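NOTES – end of year talk, student project on bin picking
Speaking: Deividas Kļaviņa, for the team
2 July 2020

(wait for people to sit down. water. clicker in LEFT hand)

SLIDE 1 – title
Hello, thanks for coming, thanks for dialing in. Say name. Say it's a team thing, I'm just the one who lost the coin toss.
Project name is Urodby. People will ask what it stands for. Doesn't stand for anything. Move on.

SLIDE 2 – what we were asked to do
Course brief was one line: robot takes mixed sticks out of a bin, puts them down sorted by color. That's all of it. Read the line out loud, let them laugh.
Sounded like two weeks. Took the whole semester.
Why sticks – cheap, same size, easy to paint, lie flat. Flat is the trouble. More on that later.

SLIDE 3 – who did what
Three groups. Vision, motion, gripper. I was in motion.
Vision group called their code Vanero, motion code is Ordale. Keep the names straight!! Last time I swapped them and the Q&A was a mess.
Say thanks to the lab for hours past closing.

SLIDE 4 – first try (the bad one)
Started with fixed positions. Put the stick on a tape mark, arm goes to the tape mark, closes, lifts. Worked first afternoon. Everyone very happy.
Then we moved the stick by a thumb's width. Missed. Then we turned it. Missed and pushed it under another one.
Point to make: a demo on tape marks teaches you almost nothing about a bin. We should of skipped it, but it did get us used to the controller and the e-stop.
Don't spend long here. One minute.

SLIDE 5 – vision
Color was the easy half. Red and green are far apart, threshold is fine as long as the lights don't change. Lights changed. Evening runs came out different from morning runs, green went almost black. Fixed it by locking exposure and recalibrating before each session. Boring, works.
Angle was the hard half. Single stick lying alone – good. Two sticks touching, same color – Vanero sees one long stick, sends the arm to the middle, which is the gap. Fingers close on nothing.
Fix: check blob length against known stick length. If too long, split it, try the end nearest the camera first. Crude. Ask the vision people if you want the math, not me.

SLIDE 6 – numbers
3314 grasp attempts logged over the semester. Say it slowly.
Logged means every one, also the dumb ones where somebody forgot to load the new config.
Final test was 200 picks in a row with the frozen code. Before that a practice run, also 200, so we could compare like with like.
In the final test we stopped by hand 2 times. Once for a cable, once for me leaning on the wrong thing. Own up to it.
Rest of the table is on the handout, don't read it all out. If someone asks why the practice run was slower – speed limit was still on.

SLIDE 7 – walls and corners
OK so this is the part I care about, slow down.
In the open middle of the bin the arm can come straight down. Finger on each side, close, up. Fine.
Near a wall there's no room for the second finger. The wall slopes too, so even if the fingertip clears at the top it can touch further down. First version just refused those picks, and then you end up with a bin where everything left is along the edges and the robot sits there doing nothing.
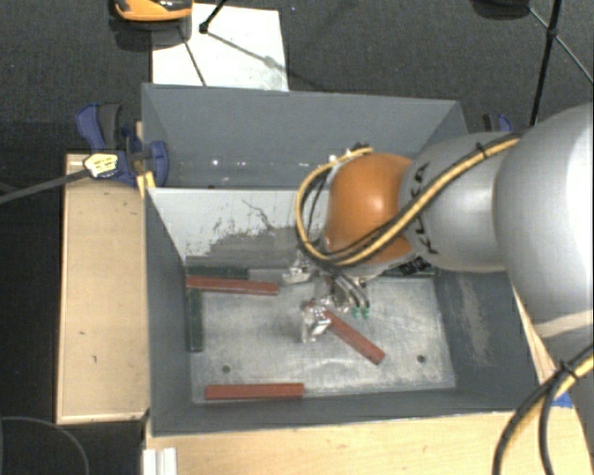 What Ordale does now: sort the targets by how far they are from the nearest wall, take the easy ones first, and only then the edge ones. For edge ones it rotates the wrist so the fingers close along the wall direction if it can, and if it can't it nudges the stick inward and looks again.
The nudge was a late idea. Felt like cheating. Isn't – ask anybody who has ever got a coin out of a corner.
Nudge has a cost tho, needs a fresh look every time. So no more than one nudge per stick, then skip and come back.
Also mention wrist limits. Some rotations look fine on paper and then the cables are pulled tight. We put a soft limit in the planner after the cable stop. Should have been there from day one.

SLIDE 8 – what we'd do differently
Write the logging first. We wrote it in week five and lost all the early data.
Clamp things down properly. A bin that creeps a few millimeters per session will eat a week of your life before you work out why calibration drifts.
Freeze the code earlier than you want to. We were still editing the nite before the test.
One person owns the config file. One.

SLIDE 9 – next year
Code goes to the next group, same repo, readme is half decent.
Ideas for them: more colors, different lengths, sticks stacked on top of each other. Stacks we mostly avoided – say so plainly.
The group at Pärn wants to try our planner with their own bin. Nothing signed, so say "talking to", not "working with".

SLIDE 10 – thanks + questions
Names on the slide, read them all, don't rush.
If nobody asks anything: ask vision group to tell the one about the evening lights.
If asked about safety – fence, e-stop, slow mode whenever anybody is inside the line. Short answer.
If asked about cost – don't guess, send them to the lab office.
Repo link stays up on the screen until the next speaker plugs in. Take the adapter back, it's borrowed.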